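Waste Audits in Small Office Buildings: Method, Errors, Reporting
Speaker notes, Wasville facilities workshop, February 9, 2018

Slide 1. Title

Leave this up while people sit down. Handout is the one-page sort sheet, both sides. Ask for a show of hands: who has run an audit, who has only read one. If most have run one, go fast through slides 3 and 4 and spend the time on sampling.

Slide 2. Scope

Covers ordinary office waste: paper, cardboard, food, mixed containers, landfill. Does not cover kitchens that serve the public, medical waste, electronics, or construction debris. Those have their own rules and their own hazards.

The data comes from the Yau building, four floors, mixed tenants, one loading dock. The largest tenant is Lomumus, which has the top two floors. Total of 544 desks at the time of the audit. Not every desk is used every day. I will come back to that under normalization.

Slide 3. What an audit measures

An audit measures the mass of each material in each stream during a set period. Everything else is calculated from that. Diversion rate, contamination rate, and capture rate are three different ratios, and reports mix them up all the time.

Diversion rate: mass sent somewhere other than landfill, divided by total mass.

Contamination rate: mass of wrong material in a recycling stream, divided by total mass of that stream.

Capture rate: mass of a given material found in its correct stream, divided by the mass of that material found in all streams.

Give the worked case on the board. A building generates 1,000 pounds in the audit week. Say half goes in the recycling bins. Reported diversion is half. If a fifth of what is in those bins is food and film, true diversion is lower, and it may drop to zero if the hauler rejects the load. The diversion figure on the hauler's invoice will not show any of this.

Somebody usually asks which ratio to report. Capture rate by material, if only one can be given. It is the only one of the three that tells you where to put a bin.

Slide 4. Weight and volume

Haulers bill by container volume and pull frequency. Processors pay by weight. Audits should record both, and most record only one.

Cardboard is the standard problem. Unflattened boxes fill a dumpster at very low weight. In the Yau data, cardboard was a modest share of the mass and the main cause of full containers at the dock. Flattening fixed more of the overflow than any signage did.

Record volume before the bag is opened, as a fraction of the container. Quarters are good enough. Do not let two people estimate separately and average the results. Choose one estimator per shift and write the initials on the sheet.

Slide 5. Sampling

Slow down here.

Full sort: every bag from the building for the whole period. Accurate and expensive. Suitable for a small building or a single floor.

Sample sort: a fixed number of bags per stream per day, chosen by a rule. For Yau we took 100 bags over the audit period, split among floors in proportion to desks. The rule was set in writing before the first bag came down. Bags were tagged at the floor closet by the night crew and pulled at the dock by tag.

Points to make:

-- Do not choose bags by looking at them. People pull the clean ones or the terrible ones.
-- Do not sample only in the morning. Food waste peaks after lunch and gets bagged in the evening.
-- Stratify by floor if tenants differ. A law office and a call center do not throw away the same things.
-- Keep restrooms separate. Paper towels are heavy when wet and will swamp the landfill figure.

Of the tagged bags, 97 reached the sort table. The remainder were compacted before they could be pulled. Report the loss. It is a small loss, and all of it came from the ground floor, so the ground floor estimate is weaker than the others. The published table carries a footnote to that effect.

Slide 6. Timing

Avoid holiday weeks, move-ins, move-outs, and the week after a large delivery of furniture. We audited in January, after the first full week back. That has a known bias: people clean out files at the start of the year. Office paper is probably overstated in our results. I cannot say by how much without a second audit in another season, and there was no budget for one.

One week is the minimum period. Cleaning schedules often follow a weekly cycle, with some streams emptied daily and others only twice. A three-day audit can miss a stream completely. Check the cleaning contract first. Then check with the night crew, whose actual schedule may not match the contract.

Slide 7. Setup at the dock

Equipment list is on the handout. Read out only the items people forget:

-- A scale with a tare button and a platform wider than the tubs.
-- Identical tubs, weighed empty, with the weight marked on the side.
-- Cut-resistant gloves under the disposable ones.
-- A table at waist height. Sorting on the ground ends early.
-- A spare battery for the scale.
-- Clipboards. Tablets get dirty, and touch screens do not work with gloves on.

The sort area needs cover, a floor that can be hosed, and space to keep sorted and unsorted material apart. At Yau we used one bay and lost the use of it for deliveries until noon each day. Arrange this with the dock supervisor in advance, in writing. Tenants need notice too, but only that the dock is affected. Telling them that their trash will be sorted changes what they throw away.

The question of privacy comes up at this point. Sorters do not read documents. Anything with a name on it goes straight into the paper tub face down. Lomumus asked for its confidential shred bins to be left out, and they were. That stream is weighed by the shredding contractor, and the figure was added to the total afterward as a separate line.

Slide 8. Categories

Fewer categories give better data. The first draft of our sheet was too long, and sorters began to guess. The version in use has nine:

Office paper
Cardboard
Plastic bottles and tubs
Plastic film
Metal
Glass
Food
Paper towels and tissue
Everything else

Disposable cups are the recurring dispute. Decide before the first bag. We put them in everything else, with the lids, on the basis that the local processor does not take them. If your processor does, make a category. The sheet should follow what the processor accepts. The symbol stamped on the item is of no use here.

Liquids: pour into a bucket, weigh the bucket, record against the stream the bottle came from. If you pour down the drain without weighing, your sorted mass will not match the bag mass, and you will lose an afternoon looking for the difference.

Slide 9. Data entry and checks

Sheets were entered the same day into Grerkine, which is a plain form tool with a table behind it. Any spreadsheet does the same job. What matters is that the check runs before the material leaves the dock.

The check: sum of category weights against the bag weight, by bag. We accepted a small percentage gap. Beyond that, reweigh. Most gaps were tare errors, either a tub swapped without a note or the tare left on from the last bag. A few were moisture lost from the table during a long sort.

Record zeros. A blank cell could mean none found or could mean nobody looked. It took us a day to reconstruct the blanks from the first shift.

Slide 10. Normalization

Dividing by desks understates waste per person in a building where desks are empty. Dividing by badge entries is better if the landlord will share them. We had badge data for the Lomumus floors only. Floors with badge data and floors without are reported in separate tables. Please do not merge them, even if a tenant asks for one chart.

Floor area is sometimes suggested. It works for comparing similar buildings across a portfolio. Inside a single building it mostly measures the size of the lobby.

Slide 11. Results, short version

Paper capture was good on every floor. Food capture was poor on the two floors with no organics bin in the break room and acceptable on the two that had one. Film was almost entirely in the wrong stream. Contamination in the mixed recycling came mainly from unfinished drinks and from cups.

Total mass for the week, scaled up from the sample, was over 1,000 pounds. Give the interval along with it if anyone wants to quote the number. It is on the back of the handout.

Desk-side bins contributed a lot of landfill mass that was recyclable. Bins in pairs did better than bins alone. The effect was large enough to see by floor, but floors differ in other ways, so I would not put a percentage on it.

Slide 12. Bin changes made afterward

Three changes, all low cost. Single landfill bins in corridors were removed or paired. Organics bins were added to the remaining break rooms. Containers at shared stations were changed to see-through ones where the fire rating allowed, so that the night crew could check contents before combining bags.

Signage was left alone on purpose. Changing bins and signs in the same month makes it impossible to attribute the result to either.

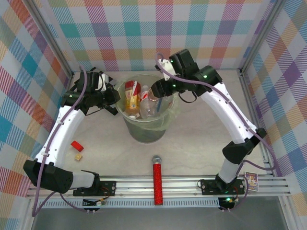
The repeat audit should use the same sheet, the same tubs, and the same bag rule. If a category has to change, run both versions on the first day and keep the conversion with the data. Take questions here. The blank sort sheet can be copied freely, and the tare weights on it should be replaced with your own.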